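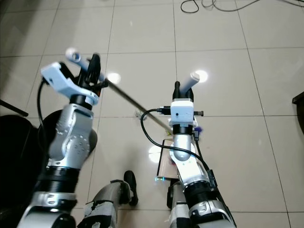

4. Trying out grippers on long handles

Last changed Wed 18 October

By now you should have both arms homed, the Bruvon controller talking to them and the stop button within reach. If the controller still shows a wrist fault, go back to section 3. I've tried skipping ahead with a fault showing and all I got was a gripper that opened when it felt like it.

I use a broom and a long-handled dustpan for this section. You could do it with any two poles, but I like these because they're awkward in different ways. A broom wants to twist in the fingers as soon as the bristles drag, and a dustpan wants to swing. Blocks and cups on a table won't show you either of those, and I spent most of January being very pleased with grippers that were only any good at blocks and cups!

The two sets of fingers I compare are the Waltdale straight ones and the Antoniadis curved ones. If you've got something else, the steps are the same, only your numbers will be different.

4.1 What you need

Both sets of fingers, with their own screws (they are not the same length, keep them in separate bags)
A broom with a thin, stiff pole
A dustpan on a long handle
A bin with an open top
Some paper rubbish: tissue, a wrapper or two, scraps
A soft cloth
Masking tape and a marker
Your results sheet, or the back of an envelope, which is what mine started as

Note: Wipe the poles before you start. Hand grease makes more difference than I'd have believed, and you'll be chasing a slip that has nothing to do with the fingers.

4.2 Clearing the floor

1. Give yourself a clear patch big enough for the broom to travel its full stroke and for the dustpan to lie flat in front of it. Push chairs back. Anything on castors will find its way in again, so push them back further than seems sensible.

2. Get spare cables out of the sweeping area. They can stay in the room, just not where a bristle or a foot will catch them.

3. Look at the floor from where the head camera is, not from where you are. Polished tiles throw the ceiling lights straight back up, and a bright patch can look very much like a bit of paper to the tracker. At Clumton I turn off the row of lights nearest the robot and that sorts out most of it. If you can't do that, drop the exposure on the Bruvon camera page a notch at a time until the bright patches stop being marked as objects.

4. Put a strip of masking tape where you want the broom head to start. Tape on the floor, please, and a second bit on the pole at the height you want it gripped.

Caution: Keep everybody out of reach of both arms plus the length of the pole. People remember the arm and forget the pole. It's the far end of the pole that gets you on the shin.

4.3 Fitting the fingers

1. Put the arm in the service pose and press pause on the controller. Wait for the amber light to go steady.

2. Undo the two finger screws and lift the old fingers straight off. If they stick, wiggle them gently. Don't lever them with a screwdriver (there's a mark on my left bracket to remind me).

3. Seat the new fingers and do the screws up finger tight, then a quarter turn more with the key.

4. Check the wrist cable. It needs a loose loop, enough for the wrist to roll all the way in both directions without pulling on the plug. Roll it by hand and watch the cable the whole way. A loop that looks generous with the arm out in front can be bar-tight once the elbow comes up.

5. Open and close the gripper with nothing in it, from the hand page. The gap at full open should read 70. If it reads anything lower, the fingers aren't seated, so go back to step 3.

6. Do the same on the other arm. For a fair comparison both arms should have the same set on. I know it's tempting to put one of each on and save yourself a swap, but then you're comparing your left arm with your right arm as well, and mine are not twins.

4.4 Setting the grip

The Bruvon hand page gives you one slider for force, and it goes from 1 to 100. I've never found out what the units are and I've stopped asking.

1. Set force to 17 on both hands to begin with.

2. Hand the broom to the left gripper with the tape mark between the fingers, and close. Keep hold of the pole yourself until you've seen the reading settle.

3. Let go slowly. If the pole slides down, take it back, go up a bit and try again.

4. Once it holds, push sideways on the pole just above the floor with one finger. You're looking for twist. A pole that holds its height but turns in the fingers will be hopeless as soon as you sweep with it.

5. Keep going up until the twist stops, and write down the number. With the Waltdale fingers mine stopped at 47. The Antoniadis ones needed less, I think because the curve wraps a bit of the pole, but they're fussier about how you offer it up. If the pole sits on the lip of the curve it'll feel solid and then pop out sideways on the first stroke.

6. Repeat with the dustpan in the right gripper. Hold it so the pan hangs and can be laid down flat. It's heavier at the bottom, so expect a different number.

Note: Don't be tempted to whack both sliders up to the top and be done with it. A thin metal pole will dent, and on hollow ones the dent then becomes the place it always slides to.

Caution: The hand page remembers the last force used, not the last force saved. If you've been playing, press save before you leave the page, or you'll come back after tea and drop the broom.

4.5 The sweeping run

1. Scatter your paper on the floor between the broom and the dustpan. Use a mixture. Flat scraps are the hardest and a scrunched-up tissue is the easiest, and if you only put down tissues then every gripper on earth gets full marks.

2. Lower the dustpan until the front lip touches, then a whisker more. I do this one by eye from the side, on my knees.

3. Lower the broom until the bristles just bend.

4. Start a slow stroke towards the pan. Keep your hand on the stop button for the first few, whatever the controller says about collision checking.

5. Watch the fingers, not the rubbish. This took me ages to learn because the rubbish is so much more interesting! What you want to see is whether the pole creeps up or down past the tape mark, and whether the broom head stays square to the pan.
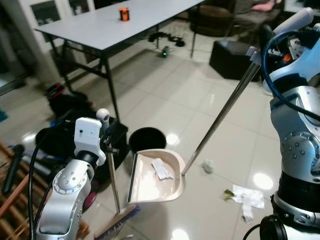 6. When the stroke finishes, lift the broom before you bring it back. If you drag it backwards it pulls half the scraps with it, and it also loads the fingers the other way round, so you've got two tests mixed up together and can't tell which one failed.

7. Do seven strokes for each set of fingers, then tip the pan into the bin. I stop at seven because by then the pole has either stayed put or it hasn't. More strokes only ever told me things about my broom.

8. After tipping, measure from the tape mark to the top of the fingers and write it down before you touch anything. Then swap fingers and start again from 4.3.

Note: If the pan lip rides up on a grout line, ease the right arm down slightly at the start of the stroke and not halfway through. Moving both arms' heights in the middle of a sweep gave me a very jerky broom on the older Bruvon software. The current one is better but I still don't like it.

4.6 What to write down

My sheet has a line for each run: which fingers, force on each hand, how far the pole crept, whether the head stayed square (yes, no, sort of) and anything odd. "Sort of" gets used a lot. I also note which lights were on. It seemed silly at first but I've twice been saved by it when a run wouldn't repeat.

Leave out how much rubbish went in the pan. It's nice to see, but it depends on the broom and the stroke as much as the hand, and I found I was quietly favouring whichever fingers had the tidier floor.

4.7 When it goes wrong

The pole turns but doesn't slide: more force first, then try gripping lower down. Lower down helped me more than force did.

The pole slides but doesn't turn: clean it. Clean the fingers too.

The gripper buzzes when holding: the force is set higher than it can reach with that width of pole. Come down until it goes quiet.

The arms slow down as they get close to each other: that's the keep-apart zone doing its job. Move the dustpan further out. Please don't switch the zone off for a sweeping run, the poles aren't in the model and the arms have no idea they're holding anything that long.

The hand opens on its own: look at the wrist plug before anything else. I've had one work loose by the thickness of a fingernail. Push it home, roll the wrist through its full range again and check your loop as in 4.3, step 4.

4.8 Which ones I kept on

For sweeping I've left the Waltdale fingers on both arms. They need more force but I can offer a pole up to them any old how and they take it. If your robot picks the broom up for itself from a stand, always at the same spot, I'd go for the Antoniadis, as the creep was smaller on every sheet I filled in. Mine gets handed the broom by me, usually with a mug in my other hand.

Before you go on to section 5, take both poles out of the grippers, open the hands fully and put the arms back in the service pose. Then save the profile under a name you'll recognise. I've got one called "broom new" and one called "broom new new" and I couldn't tell you which is which.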